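ok so I finally made the squash soup from the Gethin cookbook, page 187, and I have thoughts

first thought: it says 11 cloves of garlic. I used all of them. my whole hallway smells amazing and I regret nothing!

second: roast the squash cut side down - way sweeter, and the skin just slides off

Nerys Samuel told me to add a spoonful of miso at the end and wow, she was right (don't tell her)

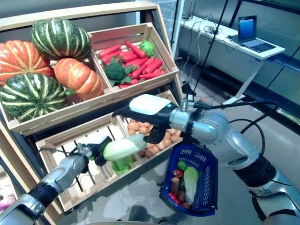

striped green pumpkins and orange ones, I love this time of year

next up is the bread on page 192, wish me luck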